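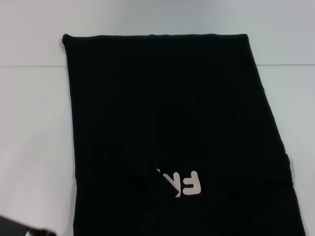 Porero Printed Tee, Black
Item 3701
Made for Ondside by Jatis

Plain-cut black T-shirt with a one-color text print in off-white. Matte finish, very little sheen. Regular fit, straight body, short sleeves, crew neck. Hem is turned and double stitched.

Fabric
100% cotton jersey, combed. Pre-shrunk before cutting. Expect up to 2% further shrinkage in length over the first few washes. The black is a reactive dye and may release some color in the first wash.

Print
Water-based screen print, cured in a tunnel dryer. Lettering is bold rounded capitals. Lettering layout by Matilde Brandão. The ink sits slightly raised on new shirts and softens with wear. Small variations in shade between batches are normal and are not treated as a fault.

Care
Machine wash at 30 °C, inside out, with dark colors. No bleach. Do not iron on the print. Line dry. Tumble drying on low is possible but shortens the life of the ink.

Folding and storage
Lay the shirt face down, fold both sides toward the center, then fold up from the hem. Avoid a hard crease through the lettering. For stacks kept longer than a season, put a sheet of plain tissue between shirts.

Sizes
XS to XXL. Measure a shirt that fits, flat, from armpit to armpit, and compare with the chart at checkout. Between sizes, take the larger.

Shipping
Packed flat, 9 per inner carton. Single shirts go out in a paper mailer from the Sampaio warehouse. Unworn shirts can be returned within 30 days. Restock of XS and XXL: January.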